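Zotcombe Hall, stage and store check, Sun 7 October
Checked by Halima Mfinanga

Fire exits clear, both sides: OK
Extinguisher by kitchen, tag 2143: OK, next service July
Stage steps: loose tread, third from top. Taped off.
Extension leads: one failed, binned
Drum: skin and studs looked at, straps to be checked by Meinrad
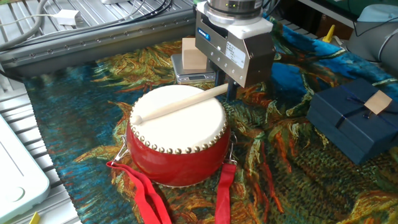
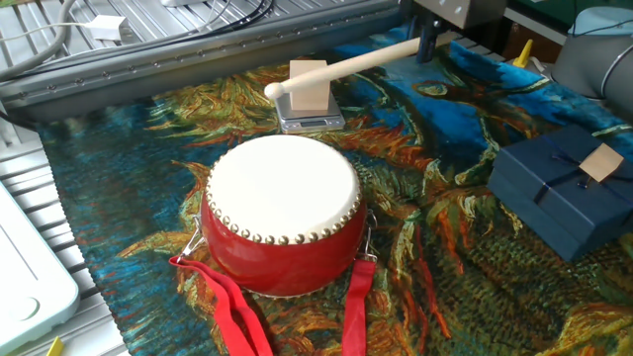
Who can take the tape off the stage steps?
Only Meinrad Hubmann, once the tread is screwed down and he has signed the sheet.

Store cupboard: top shelf overloaded, 14 chairs stacked too high
First aid box: plasters low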